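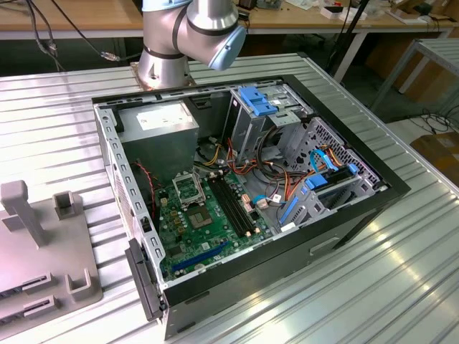
Got an old desktop tower gathering dust in the basement? Sutville would like a word with you.

The Lurberg repair room opened its computer corner in December, and I finally got over there to have a look at what they do with all those big black boxes people keep dropping off. The short version is that they take them apart, keep what's good, and build working machines out of the pile. The longer version is more fun, at least if you're like me and have never seen the inside of anything you paid 600 dollars for.

Sepehr Fallahi runs the corner, and he starts everybody the same way. Lay the tower on its side, get the side panel off, and just look for a while before you touch anything. The power supply is the gray box up in the corner, the green board is the motherboard, and those two long black slots are where the memory goes. With no memory in them and no processor in the socket, it's a lot easier to see how the whole thing fits together (I'd always pictured something way more mysterious in there!).

The part he's fussy about is the socket. Once the metal bracket is flipped open you keep your fingers, your sleeves and your coffee away from it - a bent contact down there can finish off a perfectly good board. He told me this twice. I wasn't even holding coffee.

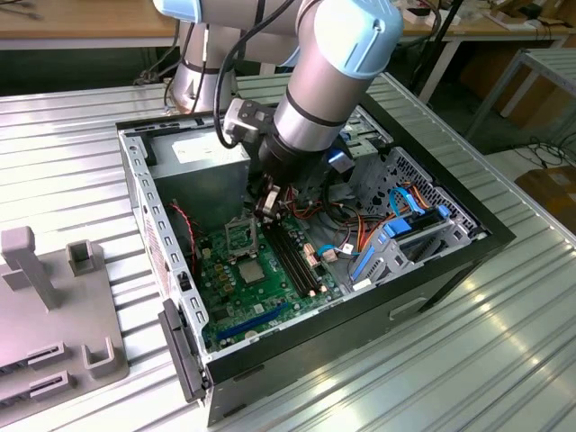 Cables are the other thing. Red, yellow, orange, black, plus the blue ones for the drives, and they all seem to want to be in the same place at once. Padmavathi Subramaniam, who took the class over the winter and now helps teach it, says beginners pull on the wires when they should be pulling on the plug. She keeps a roll of masking tape handy and labels each plug before it comes loose. I tried it on my own tower when I got home and it saved me a good deal of muttering.

So far 11 rebuilt desktops have gone out to families in Trurnudness, and there's a waiting list. What they're short on right now is memory, so if you've got a stick or two in a drawer, bring it along. Old towers are welcome in any condition, but please take your hard drive out first if there's anything private on it, or ask Sepehr to show you how.

Drop-offs are at the side door on Ghorbani Street, and the next beginner class is later in March 2023. It's free, and you can sign up at the front desk.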